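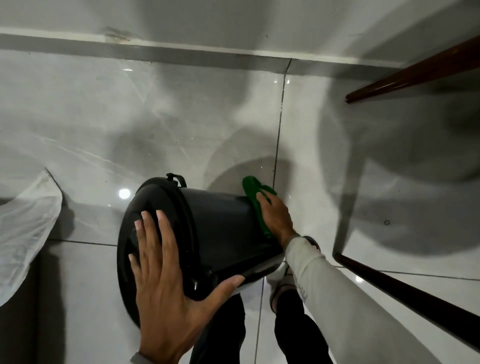 Drive base update, plus what we still need

Quick one this month, I'm typing between soldering runs.

The old CAN wiring is out. All of it. We kept losing the back left motor controller every time the robot hit a bump, and Jairo Arboleda finally traced it to a crimp inside the chain that looked fine from outside. New harness is twisted pair, ferrules on every end, zip tied to the frame so it can't flop around. Termination resistor checked — 60 ohms across the pair with the power off, right where you want it. First time all season.

Code: Yurani Palomino moved the drive code over to the new branch. Field-centric works. Auto does not, it turns the wrong way on the second waypoint, probably a gyro sign thing. Please dont push to main until she says so.

Batteries. We have 2 good ones. The rest sag badly under load and should be used for bench testing only. Good ones have green tape on the handle. If you take one off the charger write it on the sheet, pretty please.

Inga (the small demo bot, not the competition one) is getting a new gearbox. Zoila Mosquera has the CAD done and is waiting on bearings. Heriberto Montoya offered to cut the side plates at his shop if someone gets him the files by the end of April. Files need to be DXF, in inches, no splines.

Money: the Skillside grant came through, $800. Most goes to batteries, the rest to spare motor controllers. Bram Van Acker is doing the order so send him part numbers and links, not just "the blue ones."

Still needed:
Someone who can teach crimping to the new kids
A spare laptop that runs the driver station
100 or so M3 nylock nuts, we are basicaly out

Shop opens at 4 pm as usual. Safety glasses on before you walk in, closed toe shoes. More next month, hopefully with a working auto.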